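Setting up Mussa on your own server

Right, you've got the download and you want to get the mod running for you and your friends. I wrote Mussa on my own over a long February, so this part of the guide is just me telling you how I do it on my own machine. If you only play single player, skip to step 4.

Before you start

You need the Stidero loader, and it has to be the same version on the server and on everybody's computer. Mussa won't complain if they differ, it just quietly leaves out half the recipes, and I've had a lot of messages about "missing" lanterns that came down to this.

Caution: back up your world folder. Mussa adds 79 new blocks, and if you take the mod out later, every one of them you've placed turns into air. Bogumił Szewczyk lost the whole roof of his guildhall that way and I still feel bad about it.

1. Stop the server. Properly, with the stop command, so it saves first. Closing the window doesn't count!

2. Drop the Mussa file into the mods folder. Leave it zipped. If there's an older Mussa in there, delete it, because two copies will crash the server on start-up (the error talks about a duplicate ID, in case you've already done it and are reading this with your head in your hands).

3. Start the server once and let it finish loading. The first start is slow, so go and put the kettle on. When it's ready you'll find a new file in the config folder called mussa.txt. Stop the server again before you touch it.

4. Open mussa.txt in any plain text editor. Most of it you can ignore, but have a look at these settings:

lantern_range: how far the light reaches, in blocks. It starts at 4. I play with it higher, but then I also have a decent graphics card.

cave_fog: on or off. Leidy Huanca made the fog colours and I love them, though they do make the deep caves very murky. Turn it off if you get lost easily.

max_glowmoths: how many moths can be alive in the world at once. It starts at 197. Please don't put a silly number in here.

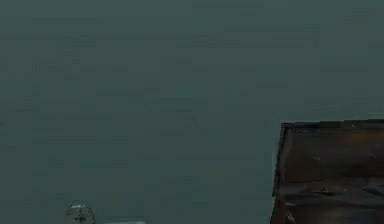 5. Save the file and start the server for the second time. Look in the log for the line "Mussa ready, 1,286 entries loaded". If your number is lower, something in step 2 went wrong and you want to download the file afresh.

6. Join the game and type /mussa check. You should get a small green tick in the chat. A red cross means your own copy and the server's don't match.

Note: if you also run Pestik, set its crop_override to off. Both mods change how mushrooms grow and they fight over it. Trí Lý found this one after a whole field of his vanished overnight, and the proper fix is on my list.

Still stuck? Post your log on the Fleltora forum, in the Mussa thread. The whole log please, even the boring bits at the top. Maja Wróbel and I both read it most evenings.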